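1/ ok thread time. robotics club update, been putting this off since the Rirnthorpe meet and people keep asking

2/ short version: we're doing the cup task. pick the cup you're told, put it down where you're told, don't knock the other one. sounds like nothing. it is not nothing

3/ arm is the Susteck one the school got us, we named it Famness, don't ask. fingers are the hollow ribbed kind. they squish round stuff which is great until they squish TWO things

4/ numbers for the nerds: 409 practice grabs logged so far. 200 of them by me bc I live there now apparently. goal is 1,838, which is what team Guzmán had going into last years final. we have 5 weeks. lol

5/ biggest headache is cups close together. the arm comes in wide, closes, and the back cup gets shoved. tried coming in from the side, worse. tried slower, a bit better but then we run out the clock

6/ other headache: shadows. pink cup throws a soft one on the wall and our color code thought it was part of the cup for a whole afternoon. fixed now (threshhold was way too low)

7/ wrist cam view, blue left and a bit further back, pink in front covering part of it. fingers wide open
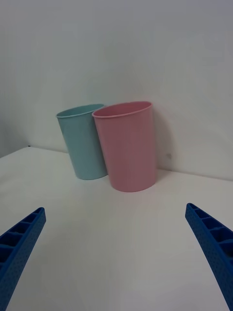
8/ NEXT STEPS
- grab pink first, then blue has space
- rewrite the "which one is closer" bit, it's spagetti
- label the log files properly!! looking at myself here

9/ if anyone has done this with tapered cups tell me how high up you grab. we go low and they sort of ride up out the fingers. ok back to it

Comments (3)

gripfan_22: go higher, just under the rim. we had the same thing with paper ones

mothandmotor: 1,838 in 5 weeks, good luck sleeping

tinbox: is the color code up anywhere? ours hates shadows too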